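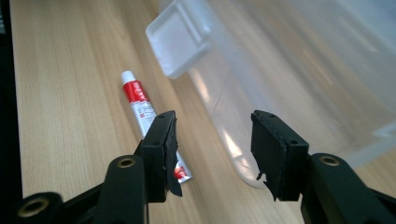 Can I train on the episodes from the soft pads and the hard pads together?

You can mix them, as long as you pass the pad field along with each episode. Policies trained without it tended to squeeze too late on the hard pads and too early on the soft ones.

hurneo-grip-compare

Hi! I'm Katherine Cáceres and I look after this folder. It holds the recordings, the notes and a few small scripts from our comparison of two hand-held grippers, the Jalumeck and the Zikgate. I wrote most of this README in one go and have been patching it ever since, so the sections wander a bit. If you only want to load the files, skip down to Loading.

Last real edit: 6 March 2021. Fixed the pad table and put in the part about width drift, which Jhonatan had been asking me for (sorry, Jhonatan!).

What we were trying to find out

We had two designs on the bench and could only afford to build more of one. The Jalumeck has short, squared fingers on a rounded plastic linkage, with brass inserts where the screws go. The Zikgate has longer fingers that slide in and out on a rail. Both are held in one hand, both carry a camera that looks out past the jaws, and both are meant to be used by a person picking things up so that an arm can learn from it later. On paper they're close to the same tool. In the hand they feel very different, and I wanted to know if that difference shows up in the data.

It does! Mostly in the small flat stuff. Tubes, lids, coins, a key lying on a tabletop. With big soft things (a sponge, a rolled sock) I can't tell the two apart from the recordings, and neither could Zoila Agudelo when I hid the names from her.

What's in the folder

episodes/ has one subfolder per pick-and-place attempt, 1,341 of them in the current version.
pads/ has the wear notes, plain text, one file per pad pair.
calib/ has camera and width calibration for each gripper, redone every time a finger came off.
scripts/ has the loader, the trimmer and a plotting thing that I would love for someone to rewrite.
rejects.txt lists the attempts we threw out and a short word on each.

We recorded over 3,000 attempts before trimming. Most of the ones that went away were doubles, or the person had started before the camera was running, or the tracking lost its place when the gripper got too close to a blank wall. A failed grasp is never a reason for throwing an episode out. If the thing slipped, it stays in, with success set to false. I'd like people to use those, please don't filter them away first thing.

The objects

Small household and desk stuff, whatever Elvira Ayala had in the drawer plus some things from my own kitchen. Glue tubes, bottle caps, tape rolls, markers, spoons, a travel soap dish, clear and frosted plastic boxes. The objects sit on a pale wood tabletop in the larger part of the data, and on a gray mat in the rest.

Two kinds gave us the most trouble, and they gave it to both grippers.

Metal tubes, the kind glue comes in. The cap end is round and fat, the crimped end is flat and thin, and the middle gives when you squeeze it. Grab near the cap and it's easy. Grab near the crimp and the tube swings around under one finger. Constanza Lucero started approaching them across the middle with the jaws open wide, then closing slowly, and her success rate on tubes is a good deal better than mine. You'll see it if you sort by operator.

Frosted plastic. It lets some of the table through, it has no strong texture of its own, and when light comes at it from the side it goes pale along the edges and washes out. The depth estimate from a single camera is poor on it. We left the exposure alone on purpose. If you need a clean set, leave out the episodes with the tag translucent_near, which means there was a frosted or clear container close by even if it was never the target.

Pads, and why there's a whole section on them

Okay, this is my favorite part and everyone else's least favorite.

The fingers are hard plastic and slippery, so each one has a rubber pad on its inner face. The pads wear. They fray at the edges first, then a bit of rubber tears and starts hanging down past the bottom of the finger, and you can see it flopping around in the wrist camera. I used to trim those bits off with scissors. Then I noticed that trimming changed how the gripper picked up thin things, and so I quit doing it partway through, and now the pad notes have a line that says trimmed or untrimmed.

A ragged pad still grips. That surprised me. On the Jalumeck, picks of markers and caps with frayed, torn pads look about like the ones with fresh pads, as far as I can judge from this much data. Where it hurts is the flat end of things: a loose flap can fold under the finger, get to the table before the finger does and push the object away. Jhonatan thinks it also confuses the vision side, because a dark rag hanging in view looks different each time. He may be right. We haven't tested it properly.

The pad field has four values:

soft_new: soft rubber, fresh on
soft_worn: soft rubber, edges frayed or torn
hard_new: stiffer rubber, fresh on
hard_worn: stiffer rubber, edges frayed or torn

Worn is a judgment call made by whoever was holding the tool. We went back and forth on measuring it and gave up. If it matters for your work, look at the first image in each episode and make your own call.

Jalumeck vs. Zikgate, in my words

The Jalumeck is lighter at the front and easier to use for a long session. The wide opening is great for boxes. You can put the jaws on either side of something and take your time. The fingers are chunky, though, and from the camera's point of view they hide whatever is right behind them, so with a small target lying at an angle you often lose one end of it behind the left finger. People learn to work around that by tilting, and the tilting is in the data, so a policy may pick it up too. I don't know if that's good or bad for you.

The Zikgate gives a clearer view and closes straighter. It's also tiring. The rail gets gritty and then you have to pull harder, and you can see this as little jumps in the width signal. We cleaned it between sessions, but some sessions were long.

If I had to pick today I'd build more Jalumecks and make the fingers narrower. Constanza would pick the Zikgate. We've stopped arguing about it at lunch.

We also tried a Türkmen controller for replaying a few of the paths on an arm. It lived up to what we needed, but there isn't enough of it here to call it a result, so the replay logs stay out of this release. Write to me if you want them.

Width drift

The opening width comes from tags on the fingers. When the screws loosen, the fingers sit a little further out than the calibration says, and the width reads wide. We caught this late. Episodes recorded before we started checking the screws each morning carry width_trust: low. Treat their widths as a rough open/closed signal. Everything after that point is width_trust: ok. There's no fix script, I tried writing one and it made things worse.

Loading

Point the loader at the episodes folder and it gives you back a list. Each item has these fields:

rgb: the camera images in order
pose: gripper pose, same clock as rgb
width: opening width, see above
gripper: jalumeck or zikgate
pad: see the pad section
object: short name, lower case
operator: initials only
success: true or false
tags: a list, may be empty

Images are stored as they came off the camera, with no cropping. If memory is tight, set workers to 2 and leave it there. Setting it to 8 made my laptop very unhappy, but Elvira's desktop had no problem.

Things to watch out for

The operators are all right-handed, so approaches lean to one side.

Lighting is whatever the room had. Many of the tabletop episodes have streaks of reflected light on the wood, and a threshold-based mask will trip on them.

Labels on the objects are often too small to read at this camera distance. Please don't use this set for reading text, someone asked and I had to say it wouldn't go well.

The train and test split is by object, so a glue tube in train never shows up in test. I kept the first split, which was random, as split_old.txt so that the earlier Hurneo numbers can be rerun. Don't use it for anything new.

Who did what

Jhonatan Betancur wrote the tracking and the loader. Zoila Agudelo did the success labels and the blind check. Constanza Lucero and Elvira Ayala recorded most of the episodes, and I recorded the rest and did the pads.

Bug reports are welcome, and pad photos even more so. If you write about an episode, please put its folder name in the subject line so I can find the thing.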